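Search this site Type and press Enter

Folding on the white table

My sister-in-law Jocelyn Bautista folds a shirt in the air, standing, while she talks on the phone. I never learned this. For me a shirt must lie on something flat, and for many years it was the bed, where every crease you push away comes back from the blanket.

Now I use the white table. It is smooth and it has no cloth on it, so the sleeves slide where I want them. I keep it clear before I start – one thing left in the corner and already I am folding around it.

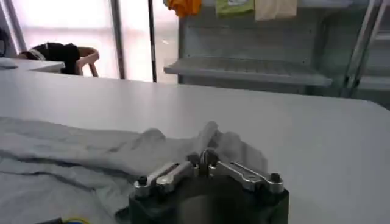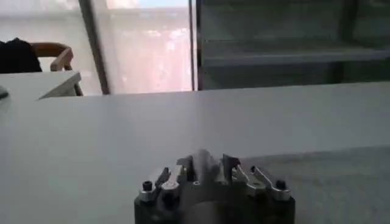

My order is always the same. First I spread the piece and press the big folds out with my palm, from the middle to the sides. Then the sleeves go in, then the bottom comes up. The soft gray things are the worst, they do not keep a line. For these I make only two folds and I stop being strict.

Last November I had a pile of 30 pieces waiting on the chair. Now I do six in the evening, before dinner, and the chair is for sitting again.

Recent posts
Mending a pocket by hand
Danilo's soup for rainy days
What I keep in the hall drawer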